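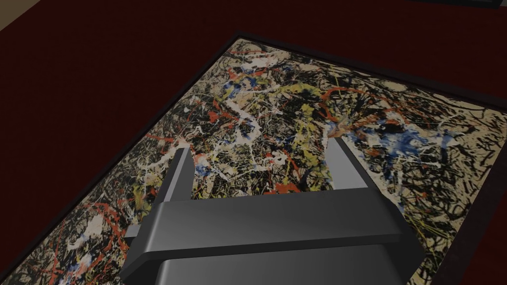

Skirkcombe Town Council
Open Records and Meetings Subcommittee
Minutes, regular session, Tuesday, 6:30 p.m.

Call to order. The chair called the meeting to order at 6:34 p.m. A quorum was present. Minutes of the May session were approved with one correction: under old business, "clerk" should read "deputy clerk."

Request backlog. The clerk reported 1,645 pages still waiting for review. Almost 900 of these belong to a single request for email about the Kukus paving contract. Members asked whether that request could be released in batches. The clerk said yes, if the requester agrees in writing. Staff will send the letter this week.

Outside review. The Malik firm has offered to review pages for private information at a flat monthly rate. One member asked who would be responsible if a page was withheld by mistake. The town attorney said the town would be, and that any contract should say so. Motion to ask for a second quote before the next session. Carried, 4 to 1.
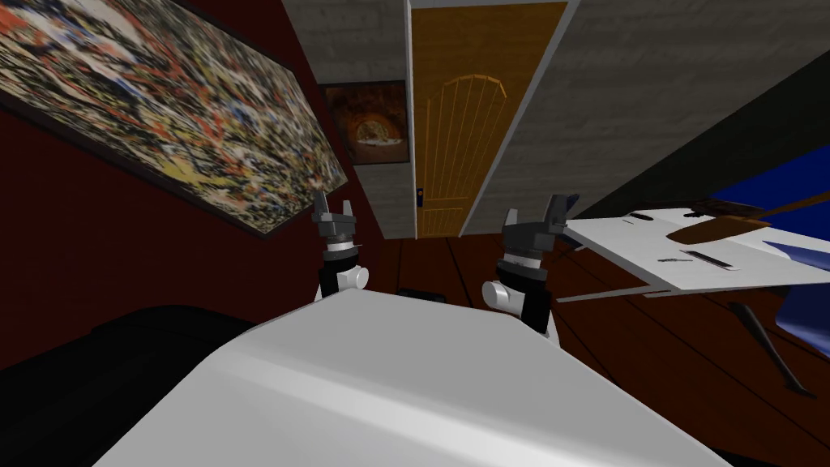
Closed session notices. A resident had written to say that the agenda for the April special meeting gave "personnel" as the only reason for closing the doors. The attorney said the wording was too thin and recommended naming the position or department under discussion. The clerk will revise the agenda template. No vote was needed.

Video archive. Recordings of council meetings older than 2 years are no longer on the town website. They are kept on a drive in the records room. Masilela, which hosts the site, has said the remaining space will hold 200 hours of video at the present quality. Members agreed that budget hearings should go back up first. Zoning was discussed and left for later.

Public comment. One speaker asked that the request form be made available on paper at the library. The clerk will bring copies over.

Next session: same time, lower meeting room. Second quote and draft template to be in the packet.

Adjourned 7:41 p.m.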